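Food on the bench: what's your rule?

ayten_k
We run two arms over one table at Tendero and I'm rewriting our good practice sheet. At the moment rule 3 says nobody sits or stands behind the table while the arms are powered. Too strict? I'd love to hear what the rest of you do!

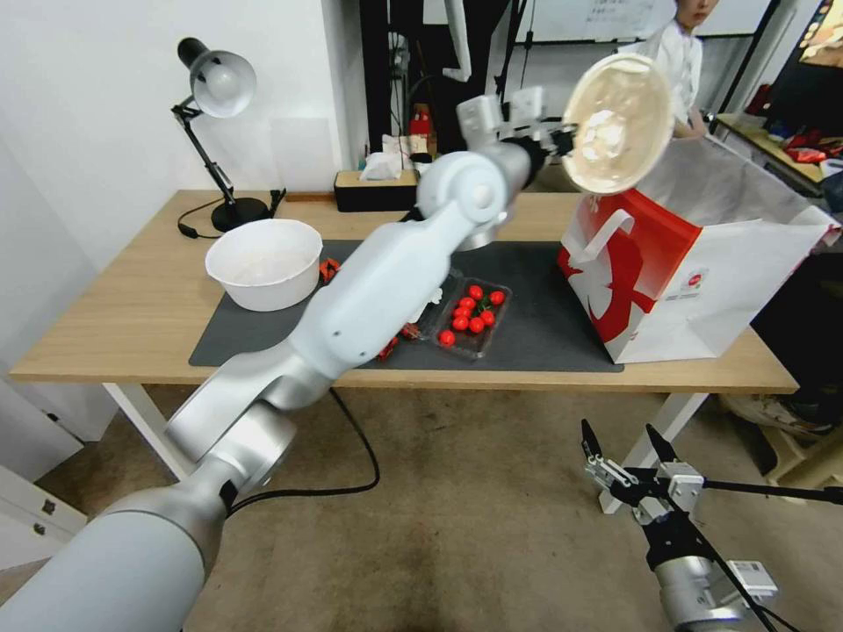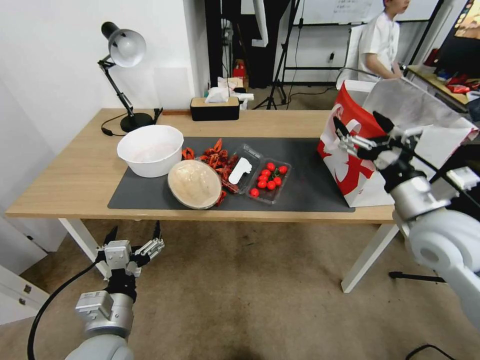

Trovon, 14/03/2018

bsmadi
Too strict for me. We let people sit at the back if somebody's got a hand on the stop button. What I'd be fussier about is the food (tomatoes are lovely and squishy, but they get everywhere). Ours goes in the bin at the end of the day, no snacking.

Teodor B
Disagree with Bilal, sorry. A hand on the button is no use if you're chatting. We tape a line on the carpet and you stay behind it, full stop. And cables off the floor!

ayten_k
Ooh, tape I can do. Cables are a fair cop. How far back is your line?

Teodor B
143 cm from the table edge. Measure it with the arm at full stretch though, yours may need more.

bsmadi
Still think that's overkill for slow moves, but I'll try it in our room.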